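HOSP 12, handout 7: Table manners and the shared meal

Read Sumampouw ch. 2 before the seminar. Main point: utensils follow the food, food cut small in the kitchen = no knife at table. Soup is seperate, needs its own spoon.

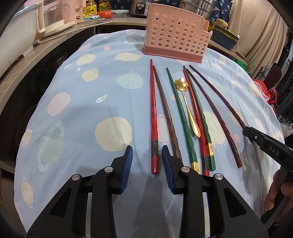
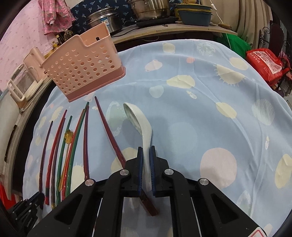 Who serves first? Host, eldest, guest, varies a lot by region. Dont generalize from one family. Serving pieces vs personal ones, know the diference for the quiz. Essay 300 words, due in March.

Related handouts
Seating and rank
Tea service
Banquets at Stomley

Contact: Rizal Ngau | Back to top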